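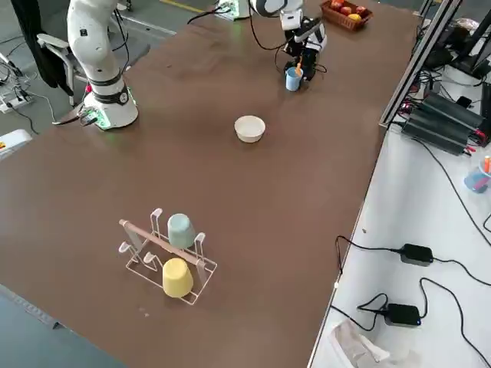 I've been after a decent table oil for years, and I'm fussier than I probably should be, because I've ruined two tops already with the cheap stuff from the hardware shop (one went sticky, one went orange). So when Diarmuid Fahy, who does up old furniture and has opinions about everything, told me to try Julska hard wax oil, I ordered the 704 in matt the same night. Matt was the whole point for me. I like a big brown table with no shine on it at all, the sort of surface you can see up there, and most oils that say matt on the tin come out looking like a toffee apple.

Mine is an old kitchen table I bought from a house clearance in Derton. It had a thick yellow varnish on it and a burn mark the shape of a teapot. I sanded it back over a weekend in August, hoovered it, wiped it down, and then left it alone until my arms stopped aching!

The oil is thin, thinner than I expected, and you really do need very little. I put far too much on the first coat and spent an hour chasing puddles with an old pillowcase. The second coat I did with one of the white pads from Todik and it was a different job altogether – quick, even, no streaks. The tin says to wipe off the extra after 4 minutes, and I'd stick to that, as the one corner I forgot about stayed tacky for days. Lay your rags out flat outside afterwards, too. Oily rags screwed up in a bin can catch fire by themselves, and the warning on the tin is printed so small I needed my reading glasses.

Smell: not bad. A bit like a cricket bat. It hung about in the kitchen for two nights and then went.

The colour is lovely, a soft brown with nothing orange in it, and it has hardly any shine even with the lamp on. Tea wipes off. Red wine wipes off if you're quick (I wasn't, once, and there's a faint ring, but a rub with a dab more oil took most of it away). Hot pans I wouldn't risk.

My one real moan is the lid. It's a press-down thing that bends the moment you go near it with a screwdriver, and mine has never shut properly since. I've decanted the rest into a jam jar, clearly labelled, on the top shelf.

I paid about 60 for the big tin, which made me wince, but I've used barely a third of it. Diarmuid swears by Lūse for chairs and says it wears better on the arms, so that's next on my list. For a table, though, I'd buy the Julska again.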